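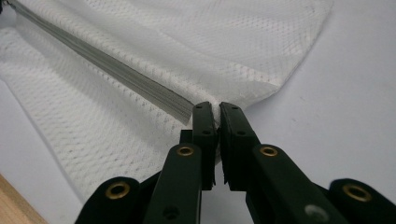
Is it worth carrying on with the sourdough into the new year? I think so, if I stop baking every time I feel guilty about the jar.

Jan 2, 2023. Fed the starter at breakfast and left it by the boiler. It has been slow since November, when the kitchen got cold, and yesterday's loaf was flat again. Gregor says I under-prove. Morven says I over-prove. They both ate 2 slices.

Used 400 grams of the strong white from Dawber this time and a bit less water. The dough was easier to handle. I did four folds and then went out to post Sumeya's parcel, so the last rest was longer than the book says.

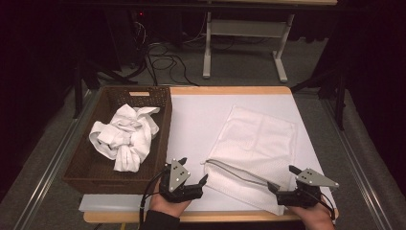 White cloths and the brown basket.

Baked after tea. Better rise, pale underneath. I should leave the tray out next time and put the tin straight on the shelf. Blair rang while it was cooling and we talked about his mother's hip – she is home now, and cross about the stairs.

Róisín wants some starter to take back with her. Must find a jar with a lid that fits. Rye flour is on the list for tomorrow, and salt.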